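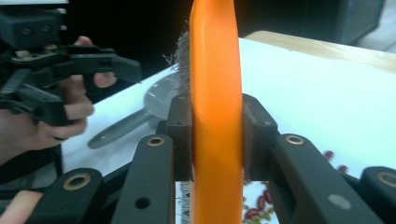 Two hand-held grippers, one orange rod-like object, and a few beans and lentils still on the table at the Pludach open day.

Shares: 219 | Comments: 71

PLUDACH OPENS ITS DOORS, SPILLS THE BEANS

Pludach, which builds hand-held grippers and the software that learns from them, held its spring open day in May at its Cullinane workshop. Guests had been promised a look at the future of automation. They got a tabletop, a gray spoon and some dry goods, and most of them stayed until closing.

The main event was Vevlow, the company's program for teaching robot arms by having people do the chores first. Visitors picked up a gripper in each hand and tried jobs they had mastered by age six. Two hundred tickets were available. The line for the bean table went out the door.

"People walk in asking when the robot will do their dishes," said Ihor Kobzar, who runs the Vevlow program. "Then they spend ten minutes trying to pick up a lentil, and they get a lot more patient with the robot."

Pludach has recorded 3,393 tabletop tasks for Vevlow so far. Recordings made by guests on the day will be kept only where the guest signed the form, including those guests who asked us to lose theirs.

The afternoon closed with a talk on Indo, a lighter gripper due for testing later this year. Questions ran long, mainly on hand cramps.

Schools and trade groups can book a workshop visit through the Pludach front desk. Sensible shoes are advised. Lentils roll.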